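Zotura open day at Rirnmont, anyone else go?

Forum > Home automation and gadgets > Shows and visits

tealeaf_44
Posted Thursday, January 4, 2018
Went along to the Zotura open day at the Rirnmont site and I've been boring everyone at home with it ever since, so now it's your turn. They'd set up a mock flat with a proper kitchen at one end and you could stand and watch the robot work its way through little household jobs. Free tea, dreadful parking (I ended up by the garden centre and walked).

I queued 44 minutes to get into the kitchen session and I'd do it again! They let three of us in at a time and you could get really close. The job I saw was the fruit one, where it has to go to the island, find the apples in the bowl and pick one out without dragging everything else along with it.
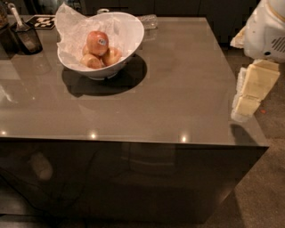
It's slow, I'll say that. There's a lot of pausing, and the chap next to me kept muttering "go on, go on" under his breath as if it was a penalty shoot-out. But I liked that it was gentle, and I liked that you could ask the staff anything. I asked what happens if you move the bowl halfway through and they said it just has another look and starts again. Anyone else there? Did you get the laundry demo? It was full by the time I got round.

mudguard
Same day, different opinion I'm afraid. Two hours in the car to see a machine think about an apple. My nephew could empty that bowl in the time it took to lift its arm. And who's got a shiny island like that at home? Try it in my kitchen with the post, the dog lead and last night's pans all over the side.

pipandcore
Shiny is harder though, mudguard! All those reflections of the ceiling lights in the worktop are a pain for cameras. And the apples were sat in crumpled tissue paper, so it's got soft stuff to deal with as well. I thought it was a fair test.

mudguard
Fair test of what? There was one of those black and white pattern cards lying on the worktop. If that's telling it where it is, then I want to know how it gets on without one.

tealeaf_44
I did see the card but I didn't ask about it, sorry. Kicking myself now. It could be for that, or for something else altogether.

Jardine_Fan
I did the 54-mile round trip on the bus, so top that. Asked about price and got a very polite non-answer. The woman on the desk said they'd had 1,000 people sign up across the open days and most of them ask the same thing.

For what it's worth I thought the Roder day last April was better run. Timed tickets, somewhere to sit. Less to see, mind.

pipandcore
Roder had everything behind a rope! I'd rather queue and be able to see the gripper up close. It's those layered plates I couldn't stop looking at, a bit like a prawn.

tealeaf_44
A prawn!! I can't unsee that now.

mudguard
All right, the hand was clever, I'll give you that. I still say bring it round to mine and we'll see how it does with the pans.

Jardine_Fan
Did anybody pick up the leaflet with the next dates on? I left mine on the bus.

tealeaf_44
Got it somewhere, will dig it out tonight and type them up on here.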